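Flumesden Kitchen Set

The Flumesden Kitchen Set is a collection of recorded robot demonstrations in which a person guides robot arms through simple tasks on a tabletop. The recordings are used as training examples for imitation learning, a branch of machine learning in which a control program (usually called a policy) is fitted to the actions of a human operator. The set takes its name from the town of Flumesden, where the first recordings were made. It is maintained by the Flemside workshop.

Background

A policy trained by imitation learns to connect what the robot's cameras and joint sensors report with what the operator did at that moment. It can only cover situations that resemble the ones it was shown. For this reason, people who gather demonstrations spend much of their effort on deciding which objects to use, where to put them, and how widely to vary both.

Work on the Flumesden set began as an attempt to record kitchen tasks without using real food or glass. Real fruit changes color and shape over a week of recording, and a tomato squeezed by a gripper is usable once. Early sessions mixed real and toy items. The real ones were dropped after a short trial, and the set has used toys and light household items since then.

Objects

The objects fall into two groups. The first is made up of containers and dishes, such as plates, bowls, mugs and colanders. These normally serve as destinations, the places where something is to be put. The second group is made up of items to be moved, chiefly toy fruit and other play food. A session may use any mix of the two, and unused objects are often left on the table so that the policy learns to work around them.
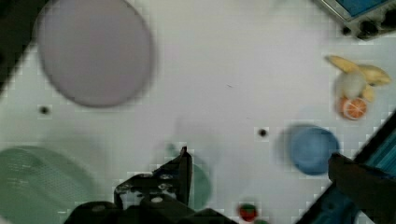 Wrist camera view during a session, with a plate, a blue bowl, toy fruit and parts of two robot arms.

Toy fruit is favored in this kind of work partly for its variety of shape. A strawberry can be lifted from almost any side, while a peeled banana with its peel spread out offers many possible grips, several of which fail. Operators are asked to choose the grip they would use without thinking much about it. A long pause before the grasp shows up in the recording as a stretch in which nothing happens, and a policy trained on many such stretches tends to hesitate too.

Soft items raise a separate problem. A stuffed toy gives way between the fingers, and its outline changes when it is held. The point at which the grip becomes secure is hard to judge from a picture alone, so operators learn to close the gripper a little beyond first contact and then lift slowly. How far to close is left to the operator. Attempts to fix a single closing distance for all soft items were given up, as the same value that held one toy let another slip.

Recording method

Each demonstration is recorded by teleoperation. The operator moves a pair of handheld leader arms, and the robot arms on the table copy the motion. Joint positions, gripper opening and camera images are written to the same file with a shared clock. The recording program, Imano, was written for the set and later used in other projects at Flemside. It starts and stops on a foot pedal, which leaves both hands free.

Cameras are placed at the robot's wrists and above the table. The overhead view shows the general layout but is often blocked by the arms and their cables at the moment of a grasp. A wrist camera gives a close view of the fingers and whatever is between them, at the cost of losing sight of the rest of the table. The two kinds of view are stored separately and can be used together or alone in training. 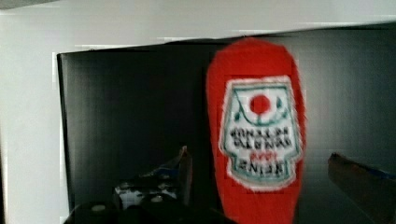 Plush ketchup bottle with an inverted label, seen from a wrist camera. The gripper fingers are at the lower left and right.

Wrist images have some well-known weaknesses. They blur when the arm moves quickly. They also turn with the wrist, so an object standing upright on the table may appear tilted or upside down, and printed matter is frequently unreadable. The maintainers do not correct for this. Rotating the images to a common direction was tried in January of the first year and made the resulting policies slightly worse, possibly through the loss of information about how the wrist was turned.

Tasks and instructions

Every demonstration carries a short written instruction, such as "put the strawberry in the mug" or "move the bottle to the plate." Instructions are written before the recording and read aloud to the operator. In the first version of the set they were added afterward by someone watching the video, which led to disagreements over what the operator had meant to do when a task went wrong partway through.

A standard session covers 17 tasks. Between repeats of a task, the objects are moved by hand to new positions. Operators were at first told to place them at random, but people asked to do this tend to keep objects apart and away from the edges. The current practice is to follow a printed sheet of starting layouts for part of the session and to allow free placement for the remainder. 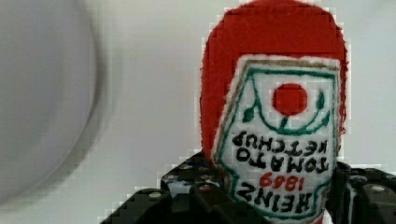 Tasks that pass an object from one arm to the other are recorded separately from single-arm tasks. Handovers take longer to learn for new operators, who often release with the first arm before the second has a firm hold. A newcomer usually practices for 3 sessions before any of the handovers are kept. Practice files are marked as such and stored, although they are left out of the published set.

Quality checks

Each file is reviewed by a second person, who assigns one of 4 grades. The top grade is given to demonstrations that complete the instruction in one continuous motion. The next covers those that include a missed grasp followed by a recovery. The third is for demonstrations that finish the task in a way that does not match the instruction, and the lowest is for recordings with a fault, such as a dropped camera stream or a clock error.

The second grade has been the subject of some debate. Čestmír Danko, who wrote the first operator handbook, wanted recoveries removed on the grounds that a policy would copy the mistake along with the correction. Later versions of the set kept them. A comparison made at Flemside found that policies trained with recoveries were more likely to try again after a failed grasp, while policies trained without them often closed the gripper on nothing and carried on to the destination. The comparison used a small number of tasks and has not been repeated on other hardware.

Review takes place on Friday, using the week's files. A reviewer can look through about 100 demonstrations in an afternoon when they are played at higher speed. Reviewers do not grade their own recordings.

Scene changes

The arrangement of larger items on and near the table is altered between sessions. Boxes and panels change the background seen by the wrist cameras, and moving them is a cheap way to keep a policy from relying on one fixed backdrop. Lighting is varied less. The room has windows on one side, and recordings made at different times of day already differ in brightness and in the direction of shadows. 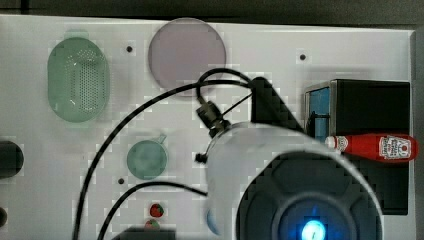
Roksolana Dmytriv has argued that the set changes its backgrounds too seldom and its objects too often. In her view, a policy that has met many mugs in one room knows a good deal about the room and little about mugs, and collectors would gain more by carrying a small group of familiar objects to many different tables. The maintainers have accepted part of this criticism. Recent sessions have been held in a second room with a darker table, though the object list has not been shortened.

Related collections

The Hứa set, recorded with a single arm, uses the same file layout and many of the same instructions. It has no handover tasks. Files from the two collections can be mixed in training after the second arm's data is masked, and Imano includes a script for this purpose. Results on mixed training have been uneven. Placing tasks improved in most trials, while tasks involving soft toys showed little change.

See also

Imitation learning
Teleoperation
Robot end effector
Training, validation, and test data sets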